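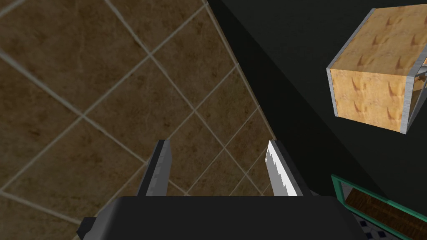
About Endbridge Tile School

Endbridge teaches grown adults to put tile on a wall so that it stays there. We run evening and weekend classes in a former carpet showroom, a fact the carpet people still bring up.

Haruto Oda opened the school after 36 years of setting tile in other people's bathrooms, many of them occupied. He had noticed that a good part of his work was taking down what the homeowner had put up the previous summer. It seemed kinder to get to them earlier. It also pays less, as his accountant has mentioned.

Our beginner course is called Stan, after the first student to finish it. You will learn to find a level line, mix thinset that doesn't resemble soup, cut around an outlet, and grout without crying. Most people lay a decent straight pattern by the second evening. Diagonal layouts come later, once you have made your peace with the wet saw.

Students who want more go on to Jurnora, our shower course. It covers slopes, drains and waterproofing, and Haruto gives a talk on mold that has put several people off lunch. Bring knee pads. We lend them out, but you won't want ours.

Classes are small and there is no exam. At the end you get a certificate, and you may keep one tile of your own choosing. The practice walls come down between courses, so please don't get attached. People do. One couple asked to buy theirs.

We don't sell tile, and we don't take on jobs, however nicely you ask. If you need a pro, the front desk keeps a list of former students who went into the trade and still answer the phone.

The fall term starts in September. Sign-up opens in the summer, and the shower course fills first - usually with people who already have a leak.

Page last updated 2023-04-22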